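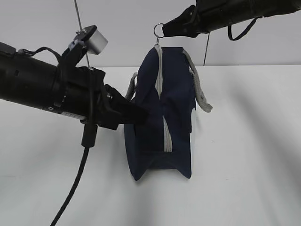 *The navy bag with the grey handles, before folding.*

2021-09-20

I have too many bags. I knew this already, but last month I took all of them out of the hall cupboard and put them on the floor, and then I could not walk to the kitchen. Seventeen bags, and this is only the soft ones for shopping. The suitcases are a different problem, and I will write about them in October if I have the courage.

When I moved to Bultport I had one bag. It was a cotton one from my aunt and I used it until the bottom opened on the stairs and the onions went down two floors. After this I started to buy bags the way other people buy umbrellas, always in a hurry and always because the good one was at home. So now I try to make some order, and I want to write down how I did it, also for myself, so that I do not do the same work again next year.

**Which ones stayed**

I made a simple rule. If I would be happy to carry the bag full for the walk from the market to my door, it could stay. The walk is 895 steps (my phone told me, I did not count) and the last part is uphill. With this rule many bags lost their place very quickly. Thin handles cut the fingers. Very long handles are nice on the shoulder, but when you carry them in the hand, the bag touches the ground.

The navy one stayed without any discussion. It is a soft bag in the shape of a box, with grey trim on the seams, and it takes a surprising amount. I can put the flat things at the bottom, the milk and the bottles standing at one side, and bread on the top. My neighbour Nosipho Moodley has asked me two times where I bought it. I got it at Khumalo, the household shop behind the post office, and I am sorry to say they did not have it any more when we went there together. She bought a green one, which is smaller, and she says she is content.

**How I fold a box-shaped bag**

I did it wrongly for a long time. I pressed the bag flat from the front, and the sides went out in all directions like ears. A colleague, Kavitha D'Souza, showed me a better way during our lunch break with her own bag, and I have changed my method since then.

1. Turn the bag upside down and shake it. There is always a receipt, and in my case also onion skin.
2. Hold the bag by the top and let it hang. The narrow sides want to go inwards, so help them with two fingers in the middle.
3. Let the bottom fold go in as well. It makes a shape like the letter V, and the two corners come out a little. This is correct.
4. Put it on the table on its large side and make it smooth with your hand.
5. Lay the handles inside, fold in three, then in half.

Step 3 is the one I always missed. If the bottom stays open, the parcel becomes thick and opens again in the cupboard during the night. I do not force the fabric. The old creases are usually still there, and the bag goes back into them more or less alone.

**Where they live now**

I bought a narrow shelf basket from Lasine, and the folded bags stand in it like books. It was not cheap, but it fits exactly beside the vacuum cleaner. Two bags hang on the hook at the door, so that I can take one when I am already late. The navy one is one of these two, so to be exact, all my beautiful folding is mostly for the others. I fold it when I travel.

The ones I gave away went to Charmaine Nkosi for the book sale at the library. She was pleased, people always buy more books than they can carry.

**Still to do**

I have one bag with a broken zip that I cannot throw away, because it is from my first job. Does somebody know a person in Bultport who repairs zips for a normal price? At the shoe repair they told me 20 for a new one, and this is more than I paid for the bag. Please write in the comments if you know. I would also like to hear how you wash this kind of fabric. Mine has a small mark on the inside from a box of strawberries, and I have only tried cold water and a cloth until now.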